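Branwood Xiangqi Club – Questions We Get All the Time

Chinese chess has been my favorite thing to talk about for years, so when Oriana Ledesma asked me to write up the questions newcomers send us, I got a little carried away. Skip around as you like!

What is xiangqi, anyway?

It's a two-player board game, usually called Chinese chess in English. Each side has a general, and you win by trapping the other one. The pieces are flat discs with a character on top, and they sit on the points where the lines cross, so the squares themselves don't matter much. If you grew up with Western chess, that takes one evening to get used to.

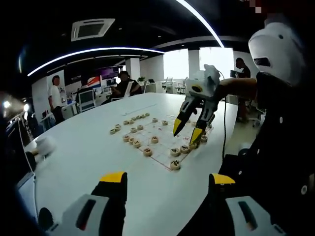
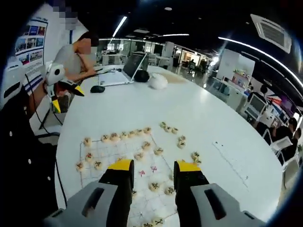

Round pieces on a printed grid.

Do I need to read Chinese?

No! You need to recognize seven kinds of pieces, and some of them are written differently for the two sides. Most people have them down after a few games. We hand out a cheat sheet on your first visit, and you're welcome to keep it next to the board for as long as you want. Nélida Sosa used hers for a whole season and beat me regularly while she was at it.

Is it harder than Western chess?

Different, I'd say. The opening is much more wide open, and things get sharp fast. You can be in real trouble by move five. The soldiers don't promote, and they can only step sideways once they've crossed the river (the gap across the middle of the board).

What's the deal with the cannon?

Oh, the cannon is the best piece in any board game, and I will argue this with anyone. It moves like a rook, but to capture it has to jump over exactly one piece, either yours or your opponent's. So a piece you thought was protecting you can be the thing that lets the cannon in. Expect to lose a few games to this before you start seeing it coming.

Why can't my horse move?

Something is probably standing right next to it. The horse goes one point straight and then one point diagonally, and it can't jump. If that first point is occupied, the move is blocked. Chess players trip over this for weeks – I still do when I'm tired.

Can the two generals face each other?

No, they can't be on the same open file with nothing between them. You can use that rule to attack, and it decides a lot of endgames.

Which set should I buy?

Anything with characters you find easy to read. A folding paper board and a bag of discs is plenty for learning, and it fits in a backpack. Bigger pieces are nicer on a big table. Please check the count before you play: a full set has 16 pieces per side.

Is there something I can study on my own?

We have a binder of 157 puzzles that you can borrow, sorted from one-move wins up to some truly mean ones. Number 26 is my favorite. Number 155 has two solutions, and we've left it in because people love arguing over it.

Can I bring my kid?

Yes, please do. Kids who can sit through one game of checkers usually do great.

How do I sign up?

Just come by and say hello to Oriana or Nélida. They'll find you a board and somebody to play.

Page last updated November 18, 2020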